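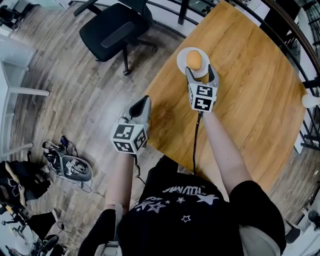
Minutes, Sikareck Tableware Club
March 12, 2020, upstairs room

Present: Soledad Nguyen-Tran (chair), Haris Perić, Javiera Ledesma, Živko Kovačević, Ineke Mulder (minutes)
Apologies: none received

1. Last meeting's minutes
Approved with one correction. The blue soup tureen was lent by Živko, not Haris. Živko would like it known that he wants it back in one piece, please!

2. Spring table display
Most of the evening went on this, and what a good evening it was. Soledad opened by saying the display should look like a table somebody is about to sit down at, and everyone liked that right away. Last year's had so much on it that visitors missed the best pieces.

Javiera proposed building the whole thing around breakfast: eggs, small plates, one jug, a bread board, and lots of bare wood in between. We talked about tablecloths for a long time. Haris is for a cloth (his grandmother would never have forgiven him otherwise) and Javiera is very much against. We ended up agreeing on no cloth, with napkins allowed. Orange and white looks wonderful on warm wood and it would be a shame to cover that up.

The worn patch in the middle of the tabletop came up again. Živko offered to sand and oil it. Soledad and Ineke both spoke up for leaving it alone, as it shows that people have eaten and worked at the table for years. Vote: leave it. Živko took this very well and will oil the bread board instead.

Agreed: breakfast theme, no cloth, small round white plates, orange as the one strong color.
Action: Javiera to draw a layout and bring it in April.

3. Eggs
Real, blown, or painted wood? Haris has blown eggs before and says it is easier than it sounds, though he did admit to a few disasters. Ineke likes the weight of painted wood and thinks children will want to pick them up, so they had better be something that survives a drop. Živko suggested a mix, with wooden ones near the front edge and the delicate ones farther back.

There was also a cheerful argument over whether an egg belongs in an eggcup or straight on a plate. The plate won. An egg lying on its own little plate has a kind of plainness to it that all of us enjoyed, and it leaves the eggcups free for item 5.

Action: Haris to paint a first batch in three different oranges so we can compare them in daylight.

4. Plates from Softić
Javiera has been writing to Softić about their plain white seconds and they have been so friendly. The smallest size would suit us. They are offering a box for 545, delivery included, and we can send back any we don't like. Soledad asked how bad the flaws are. Mostly pinholes in the glaze on the underside, according to Javiera, and she would buy them for her own kitchen.

The display fund stands at roughly 4,000, so this is well within reach. Proposed by Haris, seconded by Živko, all in favor.

Action: Javiera to order.

5. Eggcup evening
Set for April, date to be fixed once we know when the room is free. Everybody brings 2 eggcups, one they love and one they would happily swap. Ineke will write little cards to go with them. Živko has a Lerkov eggcup shaped like a hen that he has been hinting at since last fall, and we are all dying to see it.

Soledad wondered about inviting the Nukent pottery class along. Yes! They have a much bigger kiln than anyone here is used to, and it would be lovely to hear how they get that speckled finish.

Action: Soledad to write to Nukent.

6. The room
The railing side gets the nicest light after lunch, so the display table will stay near it. Chairs to be moved well back when we set up, so people can walk along the near side without bumping into them. Haris asked for hooks for aprons and bags. Živko has some spare at home and will bring them along with a drill.

Javiera would like a second shelf for the books, which are now in a pile. Held over until we have measured the wall.

7. Other business
Ineke found a set of old butter knives at a yard sale and passed them around. Much admired. They go into the display, on the right of each plate or on the left, depending on who you ask. Left open.

Soledad thanked Haris for the poppy seed cake. Recipe to be attached to these minutes when he remembers to send it.

Next meeting in April, same room.

Minutes taken by I. Mulder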